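The Corkent 60 Bench Shoe Rack
Pedasix Home > Hallway > Seating and Storage > Corkent

In stock, ships flat from our Trirthorpe warehouse
Colours: Oat, Slate, Regrettable Green
Product code 2284

The Corkent is a bench you sit on to put your shoes on, with two shelves underneath for the shoes you took off. We have been making it for long enough that people have stopped asking what it's for and started asking whether it comes in a longer size. It doesn't. The longer one is called the Rivera, it has its own page, and it costs more than you'd like.

The Corkent is 97 centimetres wide. That suits most front halls, including the narrow ones where the door opens inward and catches you on the hip. The seat is solid beech with a clear matte finish, the legs are powder-coated steel, and the shelves are slatted so that grit falls through to the floor, where it becomes your problem again in a more convenient location.

What it holds

Eight pairs of adult shoes, if the adults are reasonable. Winter boots lie on their sides or go on the floor beside the bench, because the gap between the shelves was designed by someone with a lovely collection of flats. Children's shoes fit in great numbers and never in pairs. We can't help with that.

The top shelf lifts out without tools. Take it away and you have room for tall rubber boots, a bag of road salt, or a medium dog who has decided this is his house now. Please don't hang the shelf on the wall as art and then write to us asking for a replacement. It has been tried.

Sitting on it

The seat is rated to 337 pounds, tested with sandbags, which are better behaved than relatives. One person can sit dead centre, or two people can sit side by side and bump elbows. Standing on it to change a light bulb isn't recommended, and we know perfectly well you're going to.

A felt pad in grey is sold separately. It stays put with four small snaps and keeps the wood from being a shock first thing on a January morning. The pad can go in the washing machine on cold. It can't go in the dryer, unless you want a felt pad for a much smaller bench.

Putting it together

There are four legs, two rails, two shelves and a seat, plus a paper bag of bolts and one hex key. Start with the seat upside down on something soft. Put all the bolts in by hand first, and leave the tightening until everything is standing square. If you tighten as you go, the last leg will miss its hole by the width of a fingernail and you'll blame the Swedes, who had nothing to do with it.

Most people finish inside an hour. Sanne Aerts, who designed the bench, does it in nine minutes and is insufferable on the subject. There is one spare bolt in the bag on purpose. If you have two left over, go back and look at the rails.
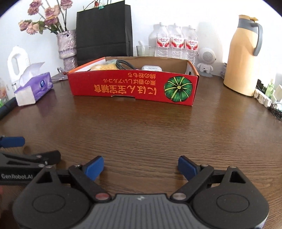

Can I leave the Corkent on a covered porch?

For a summer, under a proper roof, it will be fine. Beyond that the beech will start to grey and the seat may cup a little at the ends, especially if snow blows in. The legs won't mind, but the bolts will develop character. If it has to live outdoors all year, put a coat of exterior oil on the seat every spring and lower your expectations to match.

Looking after it

Wipe the seat with a damp cloth and dry it. Salt stains come off the steel with warm water and a bit of vinegar, and the smell is gone by supper. For scratches in the wood, a light going-over with fine sandpaper and a dab of furniture wax will do. Deep gouges we prefer to call history.

Snug the bolts up again after the first month, and once a year after that. Wood moves with the furnace, and a bench that squeaks in February will often shut up by May without any help.

Colours

Oat is a pale cream. Slate is a dark grey with some blue in it when the light is coming from the side. Regrettable Green was a mistake at the powder-coating shop that we put on sale to be rid of, and it sold out before the other two. We now order it deliberately, and the man at the shop brings it up every time. Only the legs and rails are coloured. The seat and shelves are beech on all three.

Size and weight

Width: 97 cm
Depth: 34 cm
Seat height: 46 cm
Weight: 12 kg
Seat rating: 337 lb (yes, we've mixed our units, and so does your kitchen)

Delivery and returns

The bench comes flat in a single carton that one grown person can get up a flight of stairs with moderate language. You have 60 days to send it back, assembled or not, as long as it hasn't been painted. Knock it down again if you can manage it, and tape the bolts to the underside of the seat. Return labels are by email. Missing parts go out free, and the quickest way to get one is to quote the product code at the top of this page and tell us which piece it is. "The metal one" is not enough to go on.

Goes with: Corkent felt pad, Corkent wall hooks, Rivera long bench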